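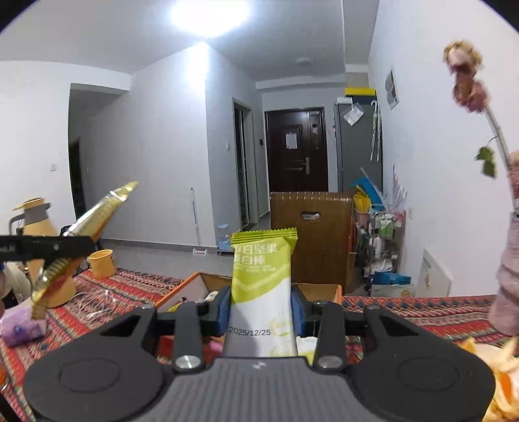

Long table, hall end. Nut bar in green and white, gold-wrapped stick, and the box behind with its orange edging.

The snack box, Bredside

Welcome to the smallest gallery on this site. The other pages have mountains on them, and one has a reasonably good pelican. This one has a cardboard box full of small packets, and going by my inbox it's the page people write to me about.

Some background for those who didn't come over from the pelican. The first box went on the table on 04/08/2018, when Mekdes Chala came back from a trip with more snacks than clothes and decided she couldn't be trusted alone with them. She tipped the lot into a carton, put the carton on the table, and went to bed. By the following evening there were opinions. There have been boxes ever since, a new one whenever the old one gets down to the lollies no one likes, and all of them arrive the same way: somebody goes to the shop for a bag of rice and comes home with no rice.

The shop is Tamiru, up the hill behind the tram depot. It's 260 steps from the stop if you take the shortcut past the bins, a figure I have from Tolera Woldemariam, who walked it with his bad knee and counted as a form of complaint. Tamiru sells groceries from all over, stacked in an order known only to the man who stacks them. The Chinese snacks are at the back past the mops. You can buy them by the packet, or you can take a paper bag and mix them by weight, and the second way is how people get into trouble. Mekdes's record is 3 kilos. She says the scale was off.

How it works

You may take one thing whenever you pass. You may take two if you've had a day. If you take the last of a kind you're meant to leave the wrapper in the box so the next shopper knows what to look for, a system brought in by Raquel Serrano and followed by Raquel Serrano. The rest of us write it down on the pad by the kettle, or say we will. The pad currently reads "the long ones", "NOT the fish", and "more of the thing Ange had".

Angeliki Karagiannis, for the record, doesn't remember what she had.

On nut bars

They're the respectable end of the box. If a visitor's mother is coming, the nut bars get brought to the top like good towels. The two characters for nuts, 坚果, are the first thing most of us learned to read on a Chinese packet, and I recommend them to the beginner, especially the beginner with an allergy. Selamawit Yimer has one, to cashews only, and has become by some distance the best label reader among us. She'll hold a packet up to the light like a jeweller and hand it back with a verdict. We've learned to wait for the verdict.

They're also the only thing in the box that anybody has ever called breakfast. I did it for most of July. I can report that it's a fine breakfast until ten past nine.

On gold foil

A general principle, developed over many boxes: gold foil tells you nothing. We've had gold foil on chocolate, on wafer, on a sort of pressed rice, and once on something that Tolera believes was meant for soup. People go for it regardless. If you want to move a slow seller, wrap it in gold and stand back. Ange tested this with leftover Easter foil and a bag of plain crackers, and was rid of them before the news came on.

On the tablecloth

Several readers have asked, so: red, zigzags and diamonds, with blue and black and white in it, and I can't tell you where to get one. It came from a market stall whose owner also tried to sell me a goose. It has seen tea, curry, candle wax, glue and a board game that ended badly. It doesn't show any of them, and I'd take that over a nicer cloth. Wash it cold, by itself. Raquel once put it through with the sheets and we all slept in pink for a year.

On drinks

The box makes you thirsty, so there's a flask. Ours is tan with a grey band and a handle, and we fill it with barley tea in the cold months and with plain water when whoever's turn it is has forgotten to buy barley. The small cups are for the flask and for nothing else. (Mekdes starts seedlings in them. She has been spoken to.)

Mandarins and oranges go on the table too in season, partly for the vitamins and partly so that when someone rings and asks what you're eating you can say "fruit" with a clear conscience.
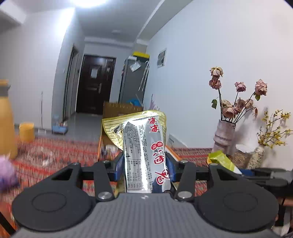
Something for the heat lovers, with the box behind it. The red badge reads 香辣, fragrant and hot. Dried roses at right in the pinched vase.

On 香辣

It's worth learning these two before you learn much else. The first is "fragrant" and the second is "hot", and on the packets that carry them you should believe the second. Our tasters divide cleanly. Selamawit eats them while reading, without looking up. Tolera eats one, says it's quite mild, and then stands near the sink for a while with his hand on the tap in a casual manner. I have half of one and put the rest back on my saucer with every intention.

The silver-and-gold packets have a great deal of small print, and we've had some happy evenings working through it with a dictionary. Nutrition tables are the easiest part, being mostly numbers, and also the part you'll wish you hadn't translated. Raquel's rule is that you read the table after eating or not at all.

If you're the sort who can't manage heat but doesn't like to be left out, take the packet, admire it, and swap it. An unopened hot one is worth two of nearly anything else in the box. Rates vary. Late in a box's life I've seen one go for a nut bar and the good armchair.

On the flowers

They're dried, they were dried on purpose, and thank you to the reader who wrote in offering condolences. Ange buys roses at the end of the market when they're cheap and hangs them head down in the linen cupboard, so for three weeks of the year you can't get a towel without being stroked on the ear. The purple spikes are hers too. What she does about dust I don't know, and I've found it's better not to ask while she's holding one.

The vase with the bands came from Urkov, the pottery two streets over, where the seconds shelf is by the door and the prices are in pencil. It's a pinkish beige and the bands are pinched in unevenly. Mekdes thinks it looks like a stack of pancakes someone sat on. She has asked to be left it in my will.

Questions from the inbox

Do you post boxes? No. We did once, to Mekdes's cousin, who lives 2551 kilometres away and had seen the page. It cost more than the snacks, and the jelly cups didn't travel well. The cousin was very gracious about the jelly cups.

How much should I buy for a first box? Roughly 400 grams for two people, mixed, and go back for more of what vanishes. Don't buy a full bag of anything on the strength of the picture. I say this as the owner of a full bag of plum tablets.

What box do you use? Any carton that's wider than it is deep, so that people can see what they're arguing about. We had a proper lidded tin from Valtari for a while, a present, very handsome, and it was a disaster. With a lid on, everyone forgot there was anything inside, and when we opened it again the sesame sticks had gone soft and had to be given to Tolera. The tin now holds batteries.

Is there a vegetarian box? There's a vegetarian corner. It moves.

Can I visit? Some of you have, and one of you brought prunes. Ring first, come up the stairs, last door, knock hard. Bring something in a packet that we can't read.

Corrections

An earlier version of this page said that the haw flakes were discontinued. They'd been moved to the other side of the mops. My apologies to Tamiru, and to the person who drove across town on the Sunday to say goodbye to them.

Raquel would like it known that she did follow the wrapper system in June as well.

Next gallery: the Bredside footbridge from underneath. Back to the pelican.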